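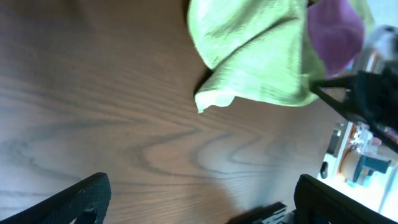 Caderno da oficina: acabamento do tampo, terceira tentativa
Setembro, fim da tarde
Por Nadine Haddad

Voltei ao óleo. Eu sei, eu sei, na última entrada jurei que ia passar para o verniz à base de água e não se falava mais nisso, mas a amostra ficou com aquele ar de plástico que me tira do sério e o Bevan passou a unha por cima e fez uma cara que dispensou comentários. Portanto: óleo Mastero outra vez, a lata que já estava aberta, e desta vez com paciência (ou com a que consegui arranjar).

O que fiz, por ordem, para quem pegar nisto depois de mim:

Lixei a prancha de teste a 120, depois a 154 (sim, é o disco esquisito que veio na caixa da Tanasarn, existe mesmo, está na gaveta de baixo), e acabei a 200. Sempre no sentido do veio. Nas zonas onde o desenho faz arco é mais chato, porque a mão quer seguir a curva e depois ficam riscos atravessados que só aparecem com o óleo em cima. Fui a direito e ignorei os arcos. Melhorou imenso!

Aspirei, passei pano húmido para levantar a fibra, esperei que secasse e dei mais uma passagem leve a 200 à mão. A Sunee diz que este passo é mania minha. Talvez seja, mas na amostra em que o saltei a superfície ficou áspera como língua de gato, por isso mantém-se.

Primeira demão às duas da tarde, fina, esfregada com trapo de algodão. Deixei 12 minutos e limpei o excesso. O rótulo manda esperar mais, mas com o calor que faz cá dentro o óleo começa a pegar e depois anda-se ali a puxar pelo pano feito parva. Já me aconteceu no tampo da Anong e ainda hoje lá está a mancha pegajosa no canto.

Trapos: abertos e estendidos na corda lá fora, um a um. Por favor não os amarfanhem no caixote. O Amnuay encontrou um quente na semana passada e não achou graça nenhuma, e eu também não.

Peso da prancha antes do óleo: 104 gramas acima da gémea, apesar de terem saído da mesma tábua. Não percebo. Ou a balança anda a sonhar ou uma delas apanhou humidade encostada à parede norte. Pus as duas na prateleira alta, com calços, e volto a pesar quando me lembrar (Sunee, lembra-me).

Cor: escureceu um tom, talvez um tom e meio, e o veio ganhou contraste. Gosto. Comparei com o pedaço antigo que tinha levado cera Skarnum e a diferença é enorme, a cera deixa tudo mais baço e cinzento. Com luz de lado nota-se um brilho suave que acho que é o limite do que o cliente de Tranent aceita. Ele pediu «mate, mas com vida», e cada um que interprete. Eu interpretei assim.

Teste da água: um copo frio pousado durante a pausa do lanche, com uma só demão. Ficou um anel claro. Esfreguei com um bocadinho de óleo e desapareceu quase todo, mas quero repetir com três demãos antes de prometer seja o que for. Café e vinho ficam para depois, o Bevan ofereceu-se para o vinho, claro.

Por fazer:

- segunda demão amanhã cedo, antes de abrir o portão
- perguntar à Anong que óleo usou na mesa comprida, o dela nunca amarelou
- comprar discos de 200, só resta um e está gasto
- afiar o raspador
- decidir se arredondo mais a aresta da frente; à mão parece viva, mas na peça grande pode passar

O Amnuay acabou de entrar a perguntar a que cheira. Cheira a linhaça. Vou abrir a janela.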